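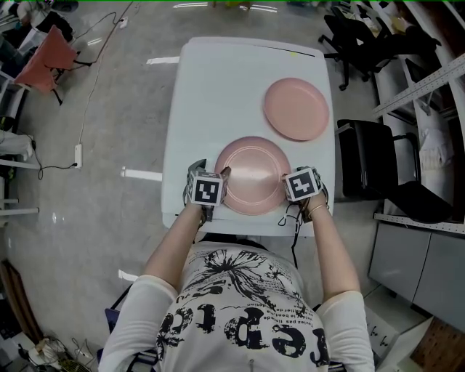

Sorting out mismatched plates in a shared dining room

Filed under: Housing and Shared Living > Kitchens > Dishes and Tableware
5 min read
Print this page | E-mail this page

Pradov House Office

Our residence maintains one dining room and one kitchen for the use of all tenants. Over the years the stock of plates has grown through donations, through items left behind by departing tenants, and through two purchases made by the office. The office now holds plates in several sizes and shades. Many are close to one another in color without matching, and several of the pink ones differ in both size and tone.

The difficulties are as follows. The plates do not stack safely, and the shelf above the sink has become unstable. The dishwasher racks accept some sizes and refuse others. Tenants who reserve the dining room for family occasions have asked for a matching set and have been told that none can be promised. The office has also received complaints about chips along the rims, and we are unsure at what point a chipped plate should be withdrawn.

We would be grateful for advice on three matters: whether to replace the whole stock or only part of it, how to sort what we already have, and how other residences handle loans of tableware for private gatherings. Our budget for the year has been approved, but it is modest, and any request for additional funds would have to wait until June.

Posted in Dishes and Tableware

Neves Tenant Services

We recommend against replacing the whole stock at this stage. Our office did so some years ago and found that the new plates were mixed with tenants' own plates within a few months. Money spent on a full set is well spent only where there is a locked cupboard to keep it in. We suggest the following procedure, which our own staff carry out once a year.

1. Clear a large table near the kitchen and cover the floor beneath it if the floor is tile. Remove every plate from the shelves, including those at the back. Do not attempt to sort them in the cupboard.

2. Sort by size before sorting by color. Measure across the full width of each plate, rim included. Plates that appear equal when held at arm's length are often different enough to cause a leaning stack. Where two plates share a color family, lay one partly over the other under good light; a difference in shade is much easier to see in this way than with the plates side by side.

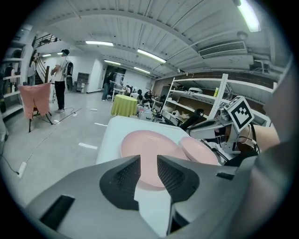
3. Check each rim with a dry fingertip, moving slowly and wearing a thin glove if there is any doubt. A chip that can be felt is reason enough to withdraw the plate from food use. Fine gray marks left by knives are usually only on the surface and may be removed with a mild cleaning paste. Cracks that run through the glaze should be treated in the same way as chips.

4. Set a limit for the height of each stack. Our limit is 6 large plates or the same number of small ones, and we do not place large plates on top of small ones under any circumstances.

5. Label the shelf edge with the size that belongs there. Labels placed on the inside of the cupboard door are not read.

Plates that are sound but match nothing should be offered to tenants before they are thrown away. We place them on the hall table with a notice giving the time of removal, which is 5 p.m. on the last day of the month. Whatever remains is taken to the thrift store.

With regard to private gatherings, we do not guarantee a matching set, and our reservation form says so in plain terms. Complaints fell noticeably once that sentence had been added.

Undotum Hall

Just buy white. Every supplier has it and you can add to it later. Pink, green and so on are discontinued without notice and then you have the same trouble again.

Sivus Community Tableware Library

We would like to add to the guidance given by Neves, most of which agrees with our own practice. Our library lends dishes to residences, schools and clubs in the county, and we hold over 2000 pieces.

On the question of loans, the terms matter more than the dishes. We ask the borrower to sign for the pieces at collection and again on return, and both parties go through the crates together. Breakages are charged at the price of the single piece. We do not charge for the whole set, even where the pattern is no longer made, and we have found that borrowers report damage more readily under this rule. A residence that prefers not to handle money may ask instead that the borrower supply a replacement of the same size.

We differ from Neves on one point. A chipped plate need not leave the building. It may serve under a potted plant or hold keys at the front desk, provided that it is clearly marked and kept away from the kitchen. We use a dot of enamel paint on the base.

On the dishwasher, please consult the rack maker's guide before buying anything. Deep rims take up the space of two flat plates, and a plate that leans on its neighbor will not come out clean. Take one plate of each size you intend to keep and run a full load as a trial.

Residences wishing to borrow from us may ask for Form 3333 at our front desk. Requests for the summer months should reach us well ahead of the event, as crates are assigned in the order in which forms are received.

Print this page | E-mail this page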